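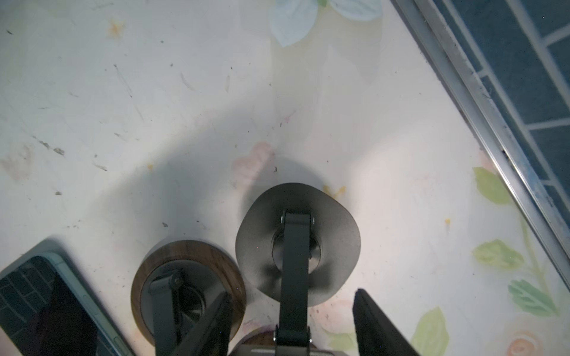
News from the Robotics Club: the phone stand task

The club started the new term in February with a task that sounds very small. Two robot arms have to pick up a phone and put it in a desk stand, so that it stays upright. Then they do the next one. A person does this without thinking, and so most of us expected to finish it before the break. We are still working on it, and I want to tell the members who could not come what we have learned until now.

The task was proposed by the Ondita group, which is our team of second-year students. They wanted something with two hands in it. Last year's project, Stotero, used one arm only and sorted wooden blocks, and after some months everybody knew the blocks too well. Phones are more difficult. They are thin, they are smooth, and when they lie flat there is almost nothing for a gripper to hold. You must come from the long sides, with the fingers open wide enough, and not too fast.

We asked families for old phones that do not need to work. Please keep bringing them! Different sizes are very welcome, with a case or without. A case changes more than we thought. It makes the phone thicker, and the fingers hold it better, but the buttons on the side can catch when the gripper opens. For the moment we practice with the screens off.
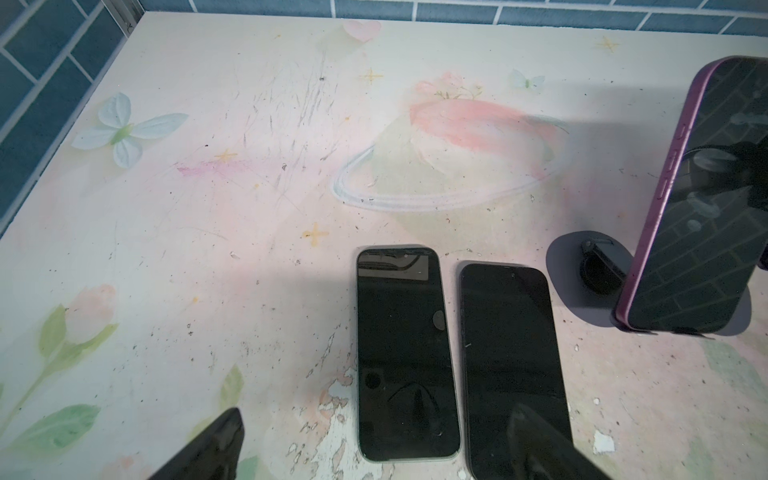
Two phones still lying flat and a third one, in a purple case, already standing.

The students control the arms by hand first, and the computer records every movement. One full try, from the first phone to the last, is called a run. Our goal for the term is 600 runs, and at the time of writing we have 456. A good run takes less than 2 minutes. A bad run takes much longer and is usually deleted, although Yara Tannous, who leads the project this term, asks us to keep the ones where a phone slips and is then picked up again. She says that the program should also see how a mistake is repaired. I was not sure about this in the beginning, but her argument convinced me.

The stands are the second problem. We have more than one type, and they do not behave the same. Some have joints with small screws, and if a joint is too loose the phone sinks slowly down after the gripper lets go. If it is too tight, the whole stand moves over the table when you push the phone in. Before each session somebody should check the joints with the small screwdriver (it lives in the top drawer, please return it there). The Jaber group has written a one-page sheet about this and it hangs next to the door.

There was also a long discussion about the printed table covers. Some members find the flowers and butterflies too childish for a robotics club. The purpose is practical. A program that has seen only a plain white table can become confused by any other table, so we change the pattern from time to time. The covers get scratched quickly, and we use them anyway.

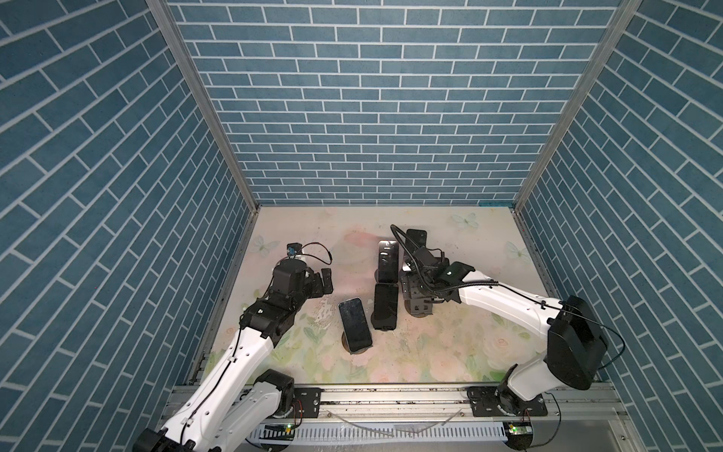
The workspace with both arms and three phones on their stands.

What comes next? After we reach 600 runs, we will train the first version and let the arms try alone. The Revis group will prepare the test. Their plan is 40 tries with phones in positions chosen by drawing cards, and a try counts only if each phone stays up when the arms have moved away. I do not want to guess the result here - the members may write their guesses on the whiteboard, and some have done it already.

A few practical things. The room opens at 4 p.m. and the arms are switched off at 6:30 p.m., also when you are in the middle of a run. New members can control an arm after they have watched one complete session and signed the safety sheet. Long hair should be tied back, and sleeves should be rolled up. Keep your hands outside the workspace while the motors are on, even if a phone is falling. We can find another old phone.

If you have a stand at home which you do not use, Yara will be glad to take it. You can leave it in the box under the whiteboard with your name on it, in case you want it back in summer.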